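Covetti hand-held gripper: two months on the packing job

Verdict: decent tool, oversold. Buy one and try it before you let anyone talk you into a full set.

I pack mixed snack boxes for Gresstead, mostly at home and two mornings a week at the unit in Drirkdale. In April we were each handed a Covetti and told to pack with it. The idea is that you squeeze, the jaws close, the packet goes where it needs to go, and the way you did it gets used later to teach a robot arm to do the same. So I'm reviewing it as a tool, but I can't pretend it's only a tool, and neither should whoever is signing the order.

The good first. The grip is better than I expected. The finger pads have enough give to hold a foil packet by its face without bursting it, and the jaws close evenly on both sides. Tarts, mints, crisps, anything in a sealed wrapper with a bit of air in it, fine. It doesn't jam. I have dropped mine twice and it still works.

Now the rest. It is slow. With my hands I can fill a box while thinking about what to make for tea. With the Covetti I have to look at every single packet, line it up, close, lift, check, let go. Fares Awwad, who runs our shift, logged 981 packets for me in my first full week on it, and I would call that a poor week by hand. He says speed isn't the point. It was very much the point in March, when we had targets on the wall.

It is also tiring in a way the leaflet skips over. The weight sits out in front of your wrist, and after an hour you feel it at the base of the thumb. Lutfa Chowdhury has small hands and can't reach the trigger comfortably without shifting her hold, so she ends up working from the elbow. There is one size. We asked about a smaller handle and were told it had been noted.

Flat things are hopeless. A thin packet lying on the bottom of a box can't be got at unless you stand it up first, and you're meant to do that with the gripper as well. Most of us cheat and use the other hand when it gets silly.

Then there is the question the sales visit danced around. Thilini Mridha asked on the Tuesday they came what happens to the packers once the arm can pack. The answer was that we would "move up to supervising". I have packed for nine years and I'd like to see that in writing, with a rate next to it. Supervising how many arms, and for how many hours? There are 53 of us on the list, counting the home packers, and I don't believe there are 53 supervising jobs in a building that size. Arif Bepari thinks I'm being gloomy, and that the arm will take the boring boxes and leave us the fiddly gift orders. He may be right. The gift orders run from November to Christmas.

What has changed already is smaller and more annoying. We talk less, as you can't chat and aim. Breaks are tied to battery swaps. Somebody who has never packed a box now sends round notes on how to approach a packet.

If you're a manager reading this, pay people extra for the hours they spend on it, because they are doing two jobs at once. If you're a packer, ask for a wrist support on day one and keep a note of your hours.

Three out of five for the gripper. I'll hold back a score for the rest of it until I see the new rota.

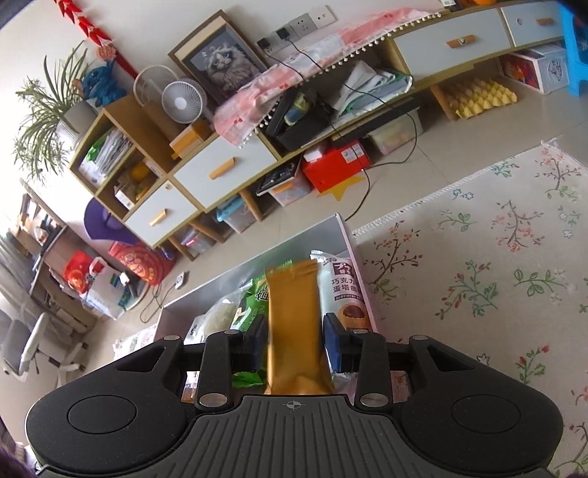
The Covetti closed on a gold-brown snack packet, home packing.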